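Hand-held gripper recording: your questions on good practice

Welcome to the Trisell lab FAQ! We get lots of great questions from new recorders, so keep them coming.

Do I need robot experience to start?
Not at all. If you can pick up a mug, you can learn this. Your first 22 recordings are for practice and we don't keep them, so go ahead and make every mistake you like.

Why are you so fussy about the marker board?
We love the marker board! It lets the software work out where the gripper is. Keep it flat and clean, never fold it, and don't lay tape across the black squares. Tilting it on the table is fine, as long as it stays put until you've finished the set.

Can other people be in the room?
Yes, if they've signed the consent form. Let anyone working nearby know before you press record, including people on the other side of the glass.
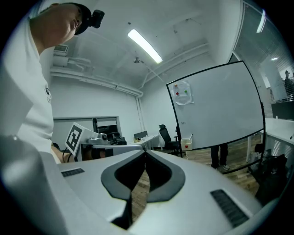

Answers by Tracey Pickering, recording practice lead
Updated Thursday, November 23, 2023

What about whiteboards and monitors?
Check them first. Names, phone numbers and passwords come off the board or get covered, and monitors show a blank desktop. Faint writing counts too, as it can often be sharpened up later.

Where should bags and cables go?
Bags go under the counter. Cables stay clear of your elbows and off the walkway, please.

How often do I check the fingers?
Every 64 recordings, plus any time you drop the gripper. Look for splits in the rubber and grit in the gap. Keep your hands off the vents while you're at it.

Is there a colour code for finished sets?
There was until August. Now we use the written log, and it's so much easier to follow!

Who can change a rule?
Anyone can suggest a change. Send it to Beryl Stockdale with the set number and she'll try it out on the next three sessions.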